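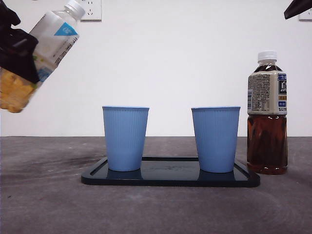 作業台の様子。黒いトレーに水色の紙コップ、左上から入った機械の指がペットボトルをつかんでいる。

Zitport データ収集室 見学報告

12月の初めに、Zitportのデータ収集室を見学した。当社では来年度、ピッキング工程の一部に学習型のロボットを試す計画があり、その前に「学習用のデータはどういう手間をかけて集めているのか」を見ておきたいというのが目的だった。参加は物流技術課から三名。受け入れ側は、収集室の責任者であるウム・ハヌル(Ha-neul Um)さんと、学習側を担当するエルデル・ノゲイラ(Hélder Nogueira)さんのお二人である。

建物は駅からバスで二十分ほどの工業団地にある。受付で靴カバーを渡され、二階の会議室で先に説明を受けた。説明は日本語で、ノゲイラさんの部分だけ英語が混じった。

1. 何を集めているか

収集室で集めているのは、人がロボットの腕を遠隔で動かして物を扱った記録である。一回の作業を最初から最後まで通したものを、こちらでは「一本」と数える。一本の中には、作業台を見る固定カメラの映像、手首に付けた小型カメラの映像、各関節の角度、指の開き具合が、同じ時刻にそろえて入っている。

社内でSorneoと呼んでいる収集ソフトが、これらをまとめて記録する。操作者が開始を押すと全部のカメラと関節の記録が始まり、終了を押すと一本分が閉じる。途中でカメラが一台でも止まると、その一本は自動で無効になる。以前は後から気付いて捨てることが多く、この仕組みを入れてから無駄が減ったそうだ。

見学した時点で、卓上飲料のシリーズは3,191本。このうち566本は検査で外され、学習には使わない扱いになっている。数字は会議室の画面に出ていたものを写させてもらった。

2. 作業台

収集室に入ると、灰色の天板の作業台が白い壁に寄せて置いてあった。壁には白いコンセントのプレートが付いている。家庭や事務所の机まわりに近い条件にしたいので、壁を隠したり黒い幕を張ったりはしないという。

物品はどれも市販の品で、ペットボトル、紙コップ、トレーといった、どこの給湯室にもありそうなものが使われている。お茶のペットボトルはラベルに細かい字が多い。透明なボトルは学習側から見ると難しい物だそうで、背景が透けるため、置く場所が変わるだけで見え方が変わる。黒いトレーも表面に艶があり、上に立てた紙コップの底が映り込む。ウムさんによれば、映り込みを嫌って艶消しのトレーに替えた時期もあったが、そうして集めたデータで学習したものは、艶のあるトレーの前で手が止まりやすかった。それで元に戻したということだった。

紙コップは軽いため、指が少し触れただけで動く。強くつかめばへこむ。操作者の練習はまず紙コップから始めるそうだ。へこんだものはその都度新しいものに替え、替えた記録も残している。

3. 指示カード

作業の内容は、一本ごとに指示カードで決まる。カードは印刷した紙で、操作者の横に束にして置いてあった。見せてもらったものには次のような文が書かれていた。

トレーの左の紙コップを右へ寄せる。
お茶のボトルをトレーに載せる。
ボトルを持ち上げ、元の位置に戻す。
容器を手前に引き、器の横に置く。

文は短く、道順や手の向きは書かない。どちらの腕を使うかも操作者に任せる。同僚が「細かく決めたほうがそろったデータになるのでは」と質問したところ、ノゲイラさんの答えは、そろいすぎると少し条件が違っただけで動けなくなる、というものだった。ただし開始時の物の置き方は毎回変える決まりで、カードの裏に配置の図がある。図のとおりに置けたかどうかは、固定カメラの画面に薄く図を重ねて確かめる。ずれが大きければ置き直しになる。

カードの原案はFendholmという取引先の現場で聞き取った作業をもとにしている。食事の配膳を請け負っている会社で、配膳前の卓上準備を細かく分けていくと、このような短い文になったとのことだった。

4. 操作の実際

操作者は作業台の斜め後ろに座り、両手に一本ずつレバーを持つ。レバーを動かすと腕が同じように動き、握ると指が閉じる。当日は午前中の担当の方が三十分ほど続けて作業するところを見せてもらった。

見ていて意外だったのは、操作の遅さより、その落ち着き方だった。物に近づくところはかなり速い。指を開いて物の横に入れるところで急に遅くなり、閉じたあと、ひと呼吸おいてから持ち上げる。この「ひと呼吸」は癖として残ると困るので、長くなりすぎないように指導しているそうである。つかんだあとに止まっている時間が長いデータばかりになると、学習したロボットもそこで長く止まってしまう。検査の基準では、理由のない停止が10秒続いた一本は外すことになっている。

操作者は原則として作業台を直接見る。手首カメラの画面も横に出ているが、慣れた人はほとんど見ていないようだった。私も練習用の台で触らせてもらった。レバーは思ったより軽く、奥行きの感覚がつかめない。紙コップに三回続けて指を当てて倒し、四回目でようやく持ち上げたが、トレーに戻すときにまた倒した。同僚の一人は一回で成功した。普段から模型飛行機を飛ばしているとのことで、関係があるのかもしれない。

5. 手首カメラの映像

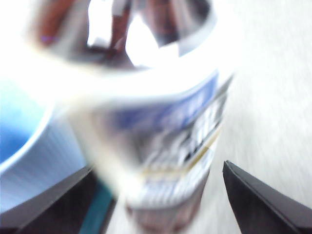 手首側のカメラから。両脇の黒い指の間に白い容器の下端が入り、左奥に水色の器。青い帯のあたりはぶれて読めない。

固定カメラの映像は人が見てもだいたい意味が分かるが、手首側の映像は慣れないと分かりにくい。容器が画面のほとんどを占め、向こう側の天板は右に少し見えるだけになる。金属の縁は光って白く飛び、印刷は流れて線になる。静止画だけ渡されたら、容器の中がどうなっているかは私には答えられない。

このぶれについて、かなり時間をかけて質問した。当社の検査用カメラであれば、まず照明を増やして露光を短くするところである。ノゲイラさんの説明は次のとおり。

ぶれた画像だけを取り除くことはしない。腕が速く動けばぶれるのは本番でも同じで、学習したロボットはその画像を受け取りながら動くことになる。ぶれた画像が続く間も固定カメラ側の映像と関節の角度があるので、一枚だけ見て判断しているわけではない。問題になるのは、つかむ直前のような肝心なところまでぶれ続けている場合で、操作が乱暴だったか、カメラの取り付けがゆるんでいるかのどちらかを疑う。

取り付けのゆるみは実際にあったという。夏に二日分の映像で手首カメラがわずかに傾いていたことがあり、指先の写る位置がずれていた。それ以来、朝一番に空の台で指を開閉し、指先が画面の決まった位置に来るかどうかを前日の画像と比べている。この確認の画像も保存してあり、さかのぼって見せてもらえた。

白飛びについては、改善の余地があるとウムさんも認めていた。窓側の台は午前中に光が強く入り、白い容器や金属の縁が飛びやすい。ブラインドの角度も「変える条件」のうちに入れているが、飛びすぎて輪郭が消えるものは減らしたいということで、露光の上限を見直している最中だった。

6. 検査とラベル付け

集めた一本は、その日のうちに別の人が倍速で見る。操作した本人は自分の分を見ない。検査者が付けるのは、成功・失敗・やり直しありの三つの区分と、作業の区切りの時刻である。区切りは「近づく」「つかむ」「運ぶ」「置く」が基本で、両腕を使った場合は腕ごとに付ける。

やり直しありというのは、途中で物を落としたり倒したりして、自分で直してから終えたものを指す。これは外さない。むしろ本数が足りないくらいだそうで、落としたボトルを拾って立て直すところは、わざと作ろうとしても自然な動きにならないため、操作者には「失敗しても終了を押さずに続けてください」と伝えている。新人ほど失敗した瞬間に止めてしまう、とウムさんは話していた。私もおそらく止めると思う。

今回のシリーズで区切りの時刻まで付け終わっているのは2,092本で、残りは年内に終える予定とのことだった。この工程がいちばん人手を食っている。以前、区切りの作業を外部のVan den Broekに頼んだことがあり、速さは問題なかったが、「つかむ」の始まりを指が物に触れた時点とするか、閉じ始めた時点とするかで社内分と食い違った。今は触れた時点に統一し、迷う例を集めた見本帳を作っている。見本帳は百ページ近くあり、透明なボトルの例がかなりの部分を占めていた。透明なボトルは指が触れたかどうかが映像から分かりにくいためである。

7. 質疑から

当社から出した質問と回答のうち、今後に関係しそうなものを記す。

物品はどのくらいで入れ替えるのか。
ペットボトルは週に一度、種類ごと替える。ラベルの違うものを必ず混ぜる。紙コップは傷めば替える。色はしばらく水色が続いているが、次のシリーズで白と柄物を入れる。

操作者は一日に何時間作業するのか。
操作は合計四時間まで。残りは検査と配置の準備に回る。午後の後半になると停止の長いデータが増えるので、この上限を決めた。

画面に人の手や顔が入ることはないか。
配置中に手が入ることはあるが、開始を押す前なので記録には残らない。記録中に入った場合はその一本を無効にする。

当社の倉庫の物品でも、同じやり方で集められるか。
可能だが、段ボール箱のような大きい物は今の指では持てない。まず小物の棚から始め、棚の前に固定カメラをどう置くかを決めるのが先になる。最初の少ない本数で一度学習させ、うまくいかない場面を見てから追加分の指示カードを作るほうがよい。

8. 所感

見学前は、ロボットを買って何日か動かせばデータが集まるものと考えていた。実際には、配置を変える、カメラを確認する、別の人が見て区切る、という作業に操作と同じかそれ以上の時間が使われている。当社で行う場合の見積もりは、操作の時間だけで組まないほうがよい。現在の案では検査の人員が入っていないので、修正が必要である。

カメラの固定については、すぐに取り入れられる。朝の確認画像を残す方法は、当社の既存の検査装置でもそのまま使える。生産技術課には別途連絡した。

指示カードの見本は数枚いただいた。社外には出さない約束なので、閲覧希望者は物流技術課まで来てほしい。見本帳のほうは持ち出し不可で、次回訪問時に改めて見せていただく。次回は窓側の台の露光の見直しが終わったころにお願いしてあり、日程はウムさんからの連絡待ちである。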